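Stetent Plurby Ball Return and Shot Counter: Review After a Full Summer

I play in an over-40 league and I shoot by myself a lot, usually before work on the outdoor court at Revell Park or in my driveway. Chasing the ball takes up most of that time. I bought the Stetent Plurby in June to fix that, and I kept using it into September before writing anything down.

The Plurby is two products in one box. The first is a ball return, a curved chute that hangs under the rim and sends made shots back toward you. The second is a sensor that clips to the back of the rim and counts makes. The sensor talks to an app on your phone. You can use the chute without the sensor, and I know people who do. You can't buy the sensor alone, at least not where I looked.

Setup

The chute comes in two halves that bolt together, plus a swivel plate and three straps. The instructions are one folded sheet of drawings. They are good enough for the chute and poor for the sensor, where two of the steps look the same. It took me most of an evening the first time. Hanging it on the rim is a job for a ladder and, the first time, a second person to hold the weight while you get the straps through. After that I could do it alone.

The straps fit my driveway rim, which is a standard breakaway model, and they fit the double rims at the park. On the double rims the plate sits a little crooked and the ball comes back a bit to the left. You can correct for that with the swivel.

Buy a small socket wrench if you don't own one. The flat key in the box started rounding off the bolt heads by the second bolt.

How it returns the ball

On a clean make from the free throw line, the ball comes back to your hands on one bounce, or close enough that you don't have to move your feet. From the three-point line it usually takes two bounces and arrives slow. From the corners you have to turn the chute by hand, walk over, turn it back, and so on. The swivel has 11 positions with a click at each one. I used 3 of them. The clicks were firm when it was new and they have loosened up since, so that a hard make will sometimes knock the chute over one notch.

Misses are another matter. The chute does nothing for them unless the ball happens to drop on it, and then it can go anywhere. If you shoot 40 percent you will still be chasing the ball more than half the time. The bigger and more expensive systems with a net around the whole rim solve this, but they cost several times as much and you are not going to carry one to a park.

It does change how you practice. My normal morning used to be 100 to 150 shots. With the chute up I got to almost 300 in the same time, and my legs were the part that gave out.

The counter

The sensor picks up vibration and something passing under the rim, and it decides between the two whether the shot went in. I checked it by keeping my own count on free throws for several mornings. On a swish or a normal make it was right every time I checked. It missed a few where the ball sat on the rim before falling through, and it gave me credit for a couple of airballs that brushed the net from below. Over a session the errors came close to canceling out, so the total was fair even if the streak number wasn't.

The app says I have 3,067 makes for the summer. It does not know how many I took. You have to enter attempts by hand, which means counting misses in your head while you shoot, and I gave up on that in the first week. For a product with "shot counter" on the box, I think that is the biggest gap.

The app is plain and quick. It pairs in a few seconds and it kept its connection across the court. There is a leaderboard I turned off and a set of drills, and one of those I still use: five spots, you make two in a row at each before you move on. The voice that calls out your makes can be muted -- look under Sound, not under Session.

Battery life was fine. I charged the sensor every couple of weeks. The rubber cover over the charging port is thin, and mine no longer lies flat.

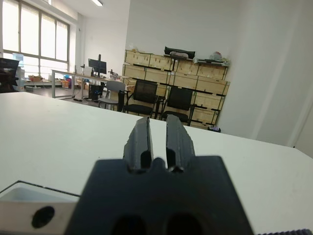
Dark gray gripper fingers, holding nothing, with a white tabletop beyond.

How it has held up

I left the chute on the driveway rim for most of July, rain included. The plastic did not crack or fade that I can see. The bolts have surface rust. One strap frayed where it rubs the bracket, and I wrote to Stetent about it. They sent a pair of straps without asking for a receipt. It took a while for them to show up -- long enough that I had already put a hardware store strap on, and that one is still there.

The finish on the inside of the chute is slightly rough, and it marks up a ball. I would not use a good leather ball with it. I switched to an old rubber one after I saw the scuffs, and I've had no complaints from the rubber one.

Noise

It is louder than a bare rim. Every make ends in a hollow thump as the ball lands in the chute. At the park that doesn't matter. In the driveway at 6:30 in the morning it does, and I moved my early sessions to the park on account of it. A strip of foam tape along the bottom of the chute helped some.

Compared with the Kong Court Return

I borrowed a Kong from a teammate for two weeks. It is a simple chute with no sensor, and it is lighter and easier to hang. The swivel is stiffer and stays where you put it, which I liked better. The ball comes back slower, though, and from the three-point line it often stopped before it got to me. If you mostly shoot free throws and mid-range and don't care about the count, the Kong is the cheaper choice and I would have been happy with it.

Who should get it

Someone who shoots alone, makes a decent share, and has one hoop they use most of the time. For a kid who is just starting, I would skip it, as most of the misses will still end up in the street. For a team it's too slow with more than one shooter going.

I would like a stiffer swivel, a real way to track attempts, and a better wrench in the box. I'm keeping mine. It comes down for the winter next month and I'll put new bolts in before it goes back up.

Rating: 3.5 out of 5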